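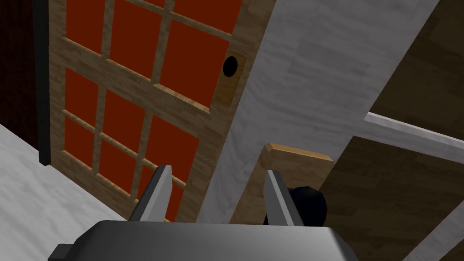 Can a reader change the order of the stories in a Plavon anthology file?

The contents list can be rearranged on the reader's own device, but the publisher's original order is kept and can be restored at any time.

Setting the reading order

1. Open the anthology and select Contents.

2. Press and hold a story title until the handle shows at the right of the line.

3. Drag the title to its new place. Titles locked by the editor (introductions, afterwords) carry a grey dot and will not move.

4. Select Keep Order. If you leave the list first, the changes are dropped.

Note: a collection may hold up to 15 rearranged orders. The oldest is overwritten when another is saved.

Linked stories

Some collections, such as the Billcombe ghost series, mark two or more stories as linked. Moving one moves the whole group. To split a group, open Story Options and clear Keep Linked - this must be done before step 2.

Caution: splitting a group removes any margin notes that run from one story into the next. Export them first (section 9).

Restoring the original order

1. Select Contents, then Reset.

2. Wait for the list to reload. Bookmarks stay with their stories.

Page numbers follow the order on display. When citing a story in a review, give the title and author with the paragraph number, as in Gwilym Wynne, "Florkmont", par. 10.

Files made before version 2 have no paragraph numbers.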